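道路陥没予測モデル検討会 第7回 議事要旨

日時 2021年5月11日(火)
場所 Sotwood市庁舎 会議室およびオンライン併用
出席 Kendra Wong(データ活用課、進行)、Hélène Chisholm(Niletti社、解析担当)、道路維持課、下水道課、情報システム課
記録 データ活用課

1 前回議事要旨の確認
修正意見なし。確定とする。前回宿題のうち、下水道台帳の管種コード統一は完了。埋設年不明区間の取扱いは議題3で扱う。

2 入力データの整備状況
データ活用課より報告。使用するデータは、路面下空洞調査の結果、下水道台帳、市民通報の受付記録、舗装補修履歴の4種類。通報記録は位置が住所文字列で登録されているため、座標変換を行ったうえで道路区間に割り当てた。変換できなかった600件は学習データから除外している。
道路維持課より、除外分がGill地区に偏っていないか質問があった。同地区は地番整理の前後で表記が異なり、変換に失敗しやすい。データ活用課で地区別の内訳を作成し、偏りが認められる場合は旧地番の対照表を用いて再変換する。
補修履歴については、緊急補修と計画補修の区分が年度により異なる。旧様式の「応急」は緊急補修に読み替えることで合意した。

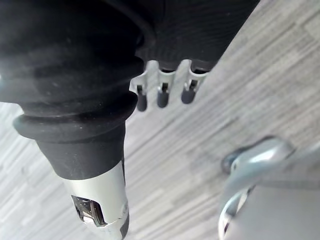
埋設年不明区間は現時点で欠損値のまま保持しており、他のデータとの結合には影響しない。

3 予測モデルの中間結果
Chisholm氏より説明。勾配ブースティングによる分類モデルを構築し、直近年度を検証用に分離した。予測対象は「翌年度内に陥没または緊急補修が発生する道路区間」とする。
出力確率の上位500区間を点検候補とした場合、現行の巡回順による選定に比べ、検証年度の発生区間をより多く含む結果となった。ただし上位には過去に通報のあった区間が集中しており、通報のない区間に対する識別力は十分でない。
埋設年不明区間は、欠損を示すフラグを付与した場合と、周辺区間の中央値で補完した場合を比較した。順位の変動は補完した場合のほうが大きい。フラグ方式を採用し、補完方式は参考値として併記する。
下水道課より、管径と土被りの影響が現場の感覚より小さく出ているとの指摘があった。Chisholm氏は、管径と管種の相関により重要度が分散している可能性があると回答。変数をまとめた場合の重要度を次回示す。
あわせて、通報件数を説明変数に含めることの是非を議論した。通報は交通量や居住人口に左右され、通報の少ない地区の危険度を過小に評価するおそれがある。通報件数を除いたモデルも作成し、両者の順位を並べて比較する。

4 現地検証の方法
上位区間から200区間を抽出し、地中レーダーによる調査を行う案が示された。道路維持課より、上位区間のみでは見逃しの評価ができないとの意見があり、下位区間からの無作為抽出を含める方向で修正する。配分は道路維持課とNiletti社で協議して決める。
調査結果は既存の空洞調査様式に合わせて記録し、区間IDを必須項目とする。判定者には予測順位を伏せる。交通規制の必要な区間は別途一覧とし、警察協議の期間を見込んで早めに確定させる。

5 システム連携および公開範囲
情報システム課より、点検管理システムWernellへの取込み形式について説明。取込みはCSV、文字コードはUTF-8とし、区間ID、予測確率、算出日の3項目を基本とする。モデルの版番号の追加は、Wernell側の項目改修の要否を確認してから判断する。
予測結果の公開については、区間単位の公開は行わない。メッシュ単位での公開は、現地検証の結果を踏まえて改めて検討する。学習に用いた通報記録からは通報者の氏名と連絡先を削除済みであり、自由記述欄は解析に使用していない。 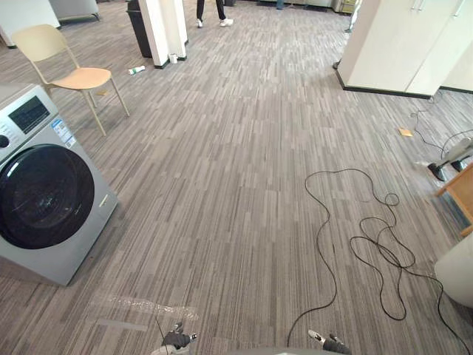

この記事は約4分で読めます

6 決定事項
・旧様式の「応急」は緊急補修として扱う。
・埋設年不明区間はフラグ方式とする。
・現地検証には下位区間の無作為抽出を含める。
・区間単位の予測結果は公開しない。

7 宿題事項
・座標変換不能分の地区別内訳(データ活用課)
・変数をまとめた重要度、通報件数を除いたモデルの作成(Niletti社)
・現地検証の区間配分案(道路維持課、Niletti社)
・交通規制を要する区間の一覧(道路維持課)
・版番号追加に伴う改修要否の確認(情報システム課)

8 次回
6月に開催する。日程はWong氏が調整のうえ通知する。資料は開催の3日前までに共有フォルダへ格納すること。

以上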